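Jelleck shelf-picking project: progress report for Viorica Ciobanu, 2023-10-12

Hello Viorica, a bit of a bumpy fortnight, so I'll start with the bad bit.

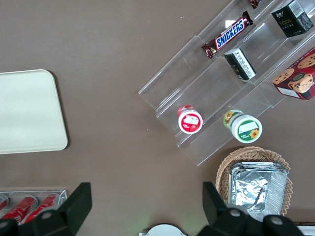

The gripper has been letting go when it shouldn't. We did 318 picks off the clear stepped stand and 7 of them ended in a drop, all on the way over to the white tray. Chocolate bars and boxes were fine! It was the round plastic cups every time. Dorin went through the logs and found the grip force sagging for a moment whenever the wrist turns, and a smooth lid doesn't forgive that.

The one that bothered me more was a stop button press that took two goes before the arm held still. Nobody was near it, but I've switched us to 40 per cent speed and Ama has filled in the incident form. Adwoa swapped the button and its cable on Tuesday (the old ones are bagged up in case Firora want them) and it's behaved since, though I'd like a longer run before I believe it.

Still to do: the force fix, then all the cup picks again. Could we move the full-speed demo to December? I'd also need two more days of Dorin's time.

Obed Atinga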